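Fanier Countertop Arm Kit: Pre-Use Safety Checklist, With My Comments

Trial unit on loan from Tramari. Checked July 3, 2023, before we decide whether to order more for the teaching kitchen.

I went through the list in the order it's printed in the kit binder and typed my comments as I went, so excuse the rambling!

1. Base clamp tight, no rocking
Pass. I leaned on it pretty hard (harder than the binder tells you to) and it stayed put. The rubber pads on the clamp are nice and thick.

2. Power supply and cord free of damage
Pass, with a grumble. The cord is short. We had to move the whole setup over to reach the outlet, and I won't sign off on an extension cord across a walkway.

3. Emergency stop reachable from the operator's seat
Pass. Pressed it 11 times at different points in the motion and the arm froze every time. Love the big chunky button.

4. Emergency stop resets only by twisting
Pass.

5. Speed limit set to training mode
FAIL on first check. It came out of the box in full speed mode! I changed it in the Hurow app and it held after a restart, but I'd want Tramari to ship it the other way around. Wrote to Dilek Kozan at their support desk and she's sending it up the line.

6. Gripper fingers, no sharp edges or pinch points
Pass on the edges. There's a small gap at the knuckle where a kid's fingertip could go, so I'm marking this one "pass with comment" and asking for the cover that's listed as an add-on. It should be in the base price if you ask me.

7. Payload under the limit for the task
Pass. We're only doing the breakfast set, and nothing in it is anywhere near the limit.

8. Keep-out line taped 20 inches from the base
Pass. The old tape from May was peeling, so I pulled it up and laid new.

9. Work surface clear of glass, knives and anything hot
Pass.
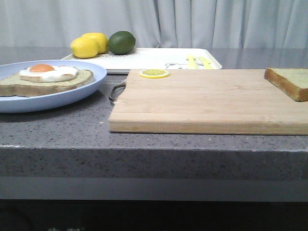 Wilma Verstraete
Equipment Safety Lead, Adjei Kitchen Skills Center

I'm happy with the layout for item 9. The egg on toast stays on the blue plate at the left, the fruit and the yellow utensils go on the white tray, and the cutting board gets the lemon slice and the other piece of bread. Please keep that bare bit of counter between the plate and the board, it makes it so much easier to see if something has been nudged. One thing to watch is the metal handle on the end of the board, which sticks out toward the plate. I'd like it added to the list of snag points.

10. Operator has read the binder and signed the log
Two signatures so far, three needed. I'll chase the last one.

Overall: OK for supervised use in training mode. Open items are 5, 6 and 10. Recheck when the knuckle cover arrives.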